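### 3.2 Ownership and succession at Zidilex

Zidilex was founded in 1982 as a trading partnership dealing in uncut stones, and it remained under the control of one family until the sale of its mining arm to Skullix. Voting rights were held through a private trust, Pudley, which owned 25 percent of the ordinary shares but appointed a majority of the board. We treat this gap between voting rights and cash flow rights as the main explanatory variable in the succession model.

Board minutes were coded by two readers working separately. Entries that recorded only attendance were dropped. The remaining set contains over 2000 items, most of them short, and disagreements between readers were settled by a third. The Feng subsidiary kept its own minutes until it was merged into the parent — these were coded under the same scheme but are reported separately in the appendix.
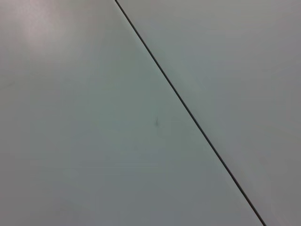
**Figure 4.** Pale gray surface with a narrow dark seam.

### 3.3 Transfer of the chair

The chair passed within the family twice during the study period. In both cases the incoming chair had already served as deputy, and the trust deed was amended before the appointment was put to shareholders. The second amendment raised the number of trustees and removed the founder's veto. Outside directors voted with the trust on both occasions, so their votes carry no information about independence and are left out of the estimates in Section 4.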